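The Rule Book for Picking Up Trash

Last updated: November

When Madora began collecting kitchen recordings for its household robots, the instructions fit on one side of a sheet of paper. Take the hand-held gripper, do the chore, put the gripper down. A year later the guide runs to 11 pages, and most of the additions are about waste.

Trash is hard on a robot. A mug keeps its shape from one day to the next. A wrapper doesn't, and clear plastic can be difficult to see at all. The software learns from what people do with the gripper, so a sloppy habit on the part of the person tends to turn up later in the machine.

The guide was drafted with Pluteck, a small testing firm that reviews recordings before they are used for training. Its reviewers went through 1,041 waste-handling clips from the first round and rejected more than a third. The usual cause was speed. People closed the jaws before they were lined up, or yanked a bag sideways and dragged the basket with it.

The current version asks for an open approach. The jaws should be wide apart before they reach the rim, and both fingertips should stay in view of the camera on the tool. The operator stands close enough to reach without leaning and keeps both feet off anything that might be picked up next.
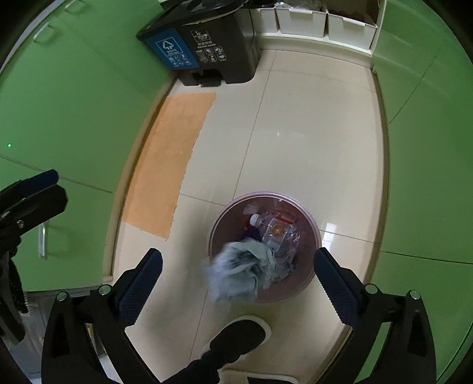
Gripper jaws open on either side of a waste basket on a tiled kitchen floor.

Mixed contents get a section of their own. Bottles, wrappers and film often end up in the same basket, and the guide tells operators to leave them as they fell. Tidying the basket first makes for an easier clip and a less useful one. Anything sharp, leaking or hot is off limits.

Sorting rules vary from town to town, so the guide doesn't say which bin takes what. Operators follow the labels in the kitchen they are working in and note any item they weren't sure about. If a piece is dropped, they pick it up with the gripper and keep recording. After 3 failed tries they stop, clear it by hand and start a new clip.

Cleaning comes last. Finger pads are wiped between kitchens and replaced after 1,000 grasps, or sooner if the ridges look worn. Gökçe, which runs a similar program in apartments, has adopted the cleaning section word for word. Wokum uses its own schedule but has taken on the open-approach rule.

The next revision will cover tying and lifting full bags. Madora has held that section back twice. Reviewers still disagree on whether a bag should be gripped at the neck or by the knot, and for now operators are told to leave full bags alone.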